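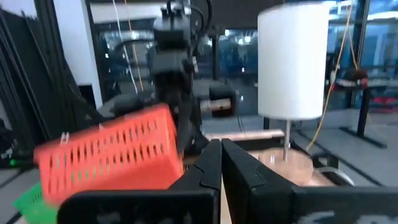

Orange-red over green, with the white lamp to the right.

[varngate-house] Re: Baskets, colors, and the continued existence of "misc"

From: Ragnvald Hägglund
To: varngate-house
In reply to: Baskets, colors, and the continued existence of "misc"

Replying inline, as the thread has reached the length where people start answering messages from June.

> I came back from two weeks away and the shelf in the long room has been
> replaced by baskets. I have no objection to baskets. I do object to
> opening three of them to find the tape. Could whoever did this please
> post the system, if there is one?

It was me. There is a system. I posted it on the corkboard, which I now understand is where paper goes to be covered by the Mosalska Street takeout menu.

Green is for things you use up: tape, string, batteries, glue, the little felt feet for chairs. Red is for things that need fixing or are waiting on a part. Black is for things that belong to the house and should come back after you borrow them. That's the whole system. It fits on an index card, and did.

> Also, is the red one red or orange? My label says orange and the list
> says red, so I put the lamp plug in with the batteries.

This has now been raised by four people and I am prepared to give ground. The Brevov catalog calls the color "signal." I ordered it as red. Against the green it goes a long way toward orange, especially with the lamp on, and I've caught myself calling it both in the same sentence. For the purposes of the label it is red. If you look at it and see orange, put your broken thing in it anyway. The lamp plug has been moved.

> Why plastic? I thought we agreed on wicker.

We agreed to look at wicker. I looked at wicker. It was 130 for a set, it shed on the floor of the shop while I stood there, and the person at the counter said it would "settle." The plastic ones are called Majali, they came to 81 including delivery, and they can be rinsed in the shower. I also like that the sides are slotted. You can get some idea of what's in there before you commit to lifting it down, which should help with the tape question.

The slots do have a downside, and I'd rather say it before somebody else does at length. Anything thinner than a pencil will try to leave. I lost a hex key that way on Wednesday and found it with my heel. Small stuff should go in a jar or a bag first, then in the basket. There are empty jam jars under the sink. Please wash them properly; the picture hooks currently smell of apricot.

> And the big table, are they going to live there? Some of us eat.

No. They're meant for the low shelf by the window, and as soon as the second bracket goes up that's where they'll be. The table is where we sort. It's the only surface in the house long enough to stand them side by side and see what we've got, and it has the lamp behind it.
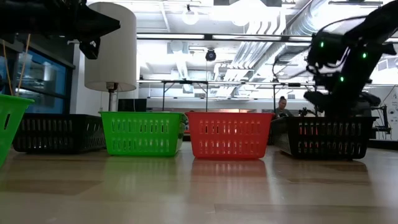

Left to right along the table: green, black, green, red, black.

You will notice the end green is not standing straight. I keep straightening it and I keep coming back to find it isn't, and I've decided this is a relationship I can live with.

Somebody asked off-list why the blacks aren't together and the greens aren't together, if there's a system. Fair. The order is by how often people go into them, with the busy ones toward the door. I worked this out over two evenings and was rather pleased with it. So far the comments have been that it looks like I ran out of green halfway along. If the majority wants matching colors side by side I'll do it, but then the people who only ever want batteries will have to walk past the mending to get them, and may feel judged by it.

> There seem to be two black ones and I can't tell what the difference
> is. One has the good scissors and the other one also had the good
> scissors.

Those were different good scissors. The fabric ones have a thread tied on the handle. First black basket: sewing, measuring, paper. Second black basket, at the other end: screwdrivers, the small level, the key for bleeding the radiators, extension cords. If you're holding something and can't decide whether it's sewing or tools, it's almost certainly a clothespin, and those go back on the line.

> Finally, can we keep a misc basket? There was always a misc basket.

There was, and I emptied it. For the record, it contained 9 keys that fit no lock in this building, a whistle, one glove, a receipt for the previous misc basket, and a quantity of rubber bands that had become one object. I kept the keys. I always keep the keys.

I ordered 6 baskets and the sixth hasn't been given a job. I can see where that's going. If it becomes misc I ask only that it be allowed to fill up once, and that whoever puts the last thing in has to sort it. I'd suggest a luggage tag with that written on it. I'd further suggest we don't put it near the mail.

Practical matters, and then I'll stop:

Labels. Tie them through the top row of slots. Don't stick them on. The adhesive kind came off overnight and one of them went around the house on somebody's sock.

Stacking. Don't put a full one on top of another full one. They go over each other well enough when there's nothing in them, but I wouldn't carry two that way on the stairs, and I say this with some feeling in my left shin.

The red basket. If you put something in it, add a slip saying what's wrong with it. "Broken" is not enough. The toaster timer has been in there long enough to need a forwarding address, and all I know about it is "makes the noise."

The lamp. Switch it off when you've finished. It got left on over the whole weekend and I had to come down in my robe.

Money. Divided evenly, same jar as always. The wicker people can put theirs toward wicker and see how far it gets them.

I'll be in the long room from seven tomorrow evening with string and blank tags if anybody wants to help with the rest of the drawer under the stairs. It holds more than you'd think, and a good deal of it is string.

Ragnvald

P.S. The tape is in the green one that stands straight. The clear tape, I mean. I haven't seen the brown tape since we moved the piano.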